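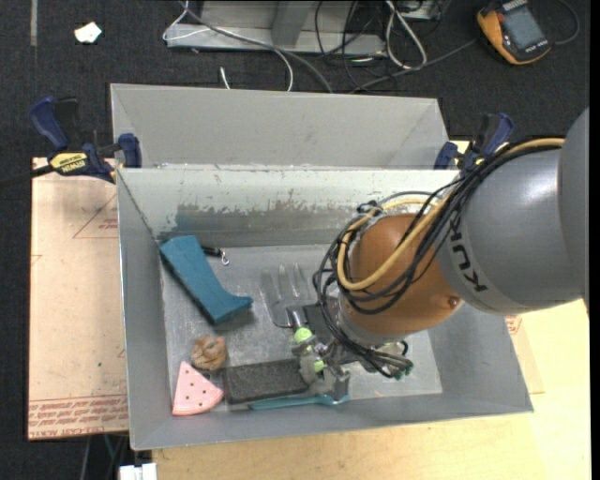 Out and About | Member Visits
August | By the Tostier newsletter editor

I'd been meaning to get out to the Cluvitz open day for a couple of years now, and on Monday I finally did it, along with 20 of us from Tostier who squeezed into two vans and argued about the air con the whole way to Trotport. The bit everyone had come for was the bin picking, and it was worth the drive! They had a big grey KUKA arm reaching down into a sheet metal bin clamped to a table, and the things in there were nothing like the tidy parts I see at work — a teal foam piece shaped like a boot, a pink sanding pad full of little holes, a crumpled tan thing I never did identify. I liked it straight away. Our own line handles the same bracket all day long and I've sworn at it plenty, so I had a lot of sympathy for whoever had to program this one.

The engineer running the session started by asking us what we'd grab first. Cue a very loud debate. Half our group wanted the foam (big, soft, sitting up nicely) and the other half said get the flat stuff out of the way while you still can. She let us go for a bit and then told us the flat stuff is where most of her grey hairs come from. A thin pad lying against a metal floor doesn't give the fingers much to get hold of, and if it slides up against a sloped side you've got a whole new problem.

She also talked us through Guo, their planning software, which picks the grasp point and decides how the wrist should come in. They've logged 808 attempts with the current version and 276 with the one before it, and she was quite open that the two sets don't compare neatly, what with the gripper having been changed in between. I'd have liked to see the success rates side by side, but she said they're still being checked and she'd sooner send them on later. Fair enough. I've got her email and I will be a pest about it.

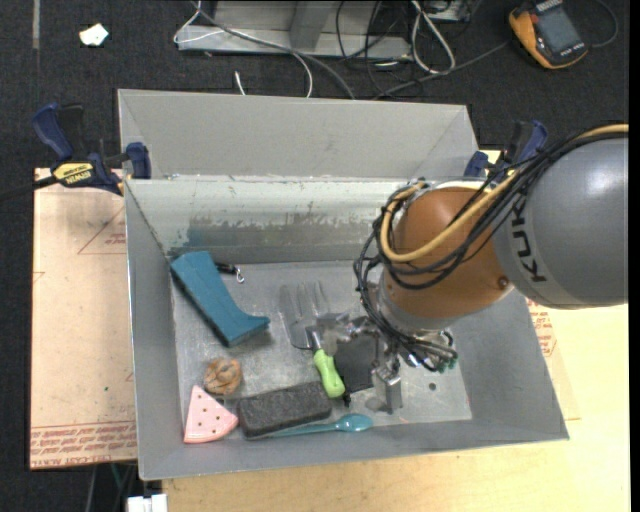
4 min read

What got me was how much of the job is working around everything else in the bin. There was a dark grey eraser with a teal spoon poking out from under it, and I'd have gone for the spoon by the handle without a thought. With a gripper you have to decide whether to shift the eraser first, or go for the bit that's showing and hope the rest comes along for the ride. I asked about the cables looped over the wrist too — ours snag something shocking — and got a good five minutes on cable dressing that I've already passed on to our maintenance crew.

Lunch was sausage rolls and a very decent lemon slice. Cluvitz are happy to have another group through, so if you missed out, reply to this email and I'll put you on the list. Closed shoes, please, and bring your own mug.

Last updated: Monday, 4 pm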